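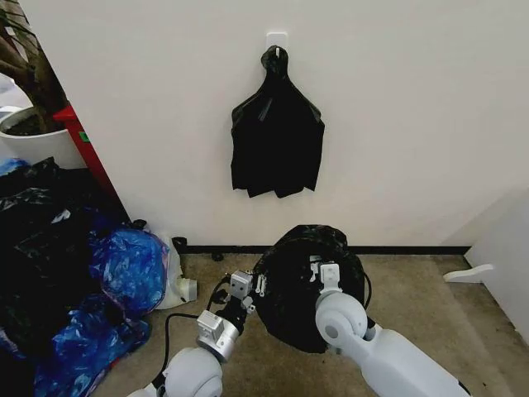 Small adhesive hook on the white wall.

Prarnumholm handheld port: wait for the patch or play now?
Board: Adventure and Role-Playing

kpringle
I finished Droveldale last month and I want to begin Prarnumholm before November gets busy. The PC version is not possible for me, my computer is from another age. So it is the handheld port or nothing. I read very different things about it. One review says it is smooth except in the harbor, and another says that the text is too small and the saves are dangerous. What does "dangerous" mean here? I paid for it already in the sale, so the question is only when I start, and if there is something I should do before.

Kenneth

yjiang_plays
I have 32 hours in the port, all in handheld mode. The harbor is bad, that is true. When it rains in the harbor it is worse. But you are there for maybe two chapters and then you only come back to sell things.

The save problem is this: if you let the autosave run while you are in the ferry menu, the game sometimes puts you back on the wrong side of the river. You don't lose items. You lose the ferry ticket, and if you have no coins you must go around by the marsh. It happened to me twice. I make a manual save before every ferry and since then I have had peace.

vimala_c
I would wait. Stistell wrote that a patch is in certification and the first item on the list is the ferry bug. Why play a broken version when the good one is coming? The first playthrough of a game like this you have only one time.

yjiang_plays
They wrote the same for Droveldale and that patch came after everyone had finished the game. I don't say it is a lie, I say the certification takes the time it takes. "Broken" is also a strong word for a bug where you walk through a marsh.

vimala_c
The marsh at level four is not a walk. I died there so many times that I started to recognize the individual frogs.

It is a strong word, I agree. But the text size is also on the patch list, and this one you feel every minute. I play on the small screen in bed and I cannot read the letters from the sister without holding the machine in front of my nose.

kpringle
Thank you both. I play mostly on the television, so the text is maybe less of a problem for me. Yichen, do you use the normal autosave and the manual save together, or do you turn the autosave off completely?

yjiang_plays
Together. You have three manual slots. I keep one for the ferry, one for the start of the chapter, and the last one for when I want to be rude to a shopkeeper and see what happens.

Kirstin F
Sorry to put a different thing in this thread, but it is close to it. I have a save from the demo and I was in the demo quite far, I had even the lantern. I did not want to buy the full game before knowing.

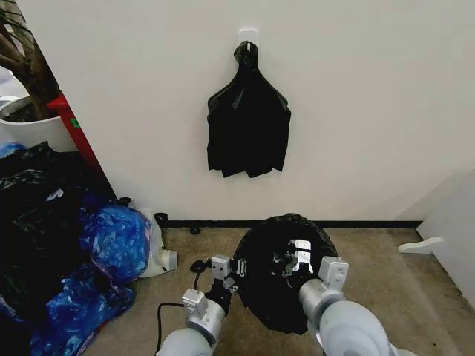 Does the demo save carry over to the full game on the handheld version?

It carries over as long as both are on the same user profile, and the full game must be started one time before you delete the demo. Choose "Continue from demo" on the title screen. The lantern comes with you, and also your coins up to 500. Everything above 500 is cut without any message, so spend it first.

Kirstin F
Thank you, that is very clear. I have more than 2000 coins from the fish trick, so I suppose I will buy many ropes.

vimala_c
Buy the blue coat from Gillies. It costs a lot and it is sold in the full game only after the bridge, but in the demo he has it from the beginning. I don't know if they did this on purpose.

yjiang_plays
Please don't buy the blue coat, it makes the first two chapters boring. The cold is the whole idea there! You have to plan the route from one fire to the next, and with the coat you just run in a straight line.

vimala_c
Some people have one hour in the evening and don't want to plan the route to a fire. It is a single-player game, nobody is hurt by a coat.

yjiang_plays
Of course. I only think Kirstin should know what the coat takes away. In my first game I had it too, I did the second chapter in one evening and remembered nothing from it. The second time without the coat I met the charcoal burner, who is only at the northern fire, and he has a very nice quest with his dog.

Kirstin F
There is a dog? Then no coat.

kpringle
I started last night, I could not wait. The opening on the television looks very good and the music is much better than in Droveldale. One thing I don't like is the map button. It is on the left stick click and I open it by accident in every fight. Can it be changed?

vimala_c
Options, then Controls, then scroll to the very bottom, there is a second page that does not look like a page. You can put the map on the minus button. But after that the journal has no button and you open it from the pause menu.

kpringle
Found it. Much better, thank you. I would never have seen that second page.
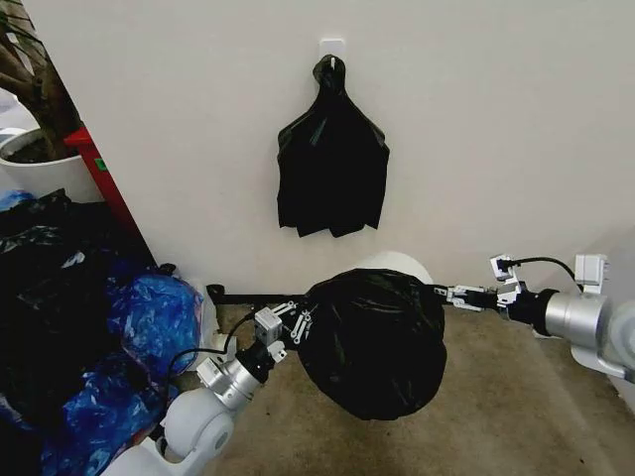

Posted by Teodor Laskowska, 10/25/24

I read the whole thread and want to add a few things, as I have played both versions to the end, first on PC and then the port.

About the harbor: go to the graphics options and turn "Crowd detail" to low. It is a small loss, you get fewer people on the fish market, and the picture becomes steady except in heavy rain. The option "Water quality" does almost nothing for the speed, so leave it on high. The river is beautiful.

About the ferry: Yichen's method works, but it is also enough to wait until the small wheel in the corner has stopped turning before you talk to the ferryman. The autosave begins when you step on the pier. I tested this on both sides of the river and never lost a ticket.

About waiting for the patch: here I don't agree with Vimala. The patch notes also mention a change in the balance of the last chapter, and from how Stistell describes it, the final climb will become easier. I liked it hard. If somebody wants to see the original climb, now is the moment – you can always update later.

And for those who want 100 percent: the bell in the monastery must be rung before chapter five. After that the stairs are closed and the journal does not warn you.

vimala_c
I didn't see the part about the climb. For me it is one more reason to wait, I have bad thumbs :) but I understand the argument.

The bell I missed. Now I am annoyed.

kpringle
Is the monastery the building with the red roof or the one on the hill after it?

Teodor Laskowska
The one on the hill. The red roof is the inn, and you should sleep there one time with the window open – more I won't say.

yjiang_plays
I slept there with the window closed. So, third playthrough.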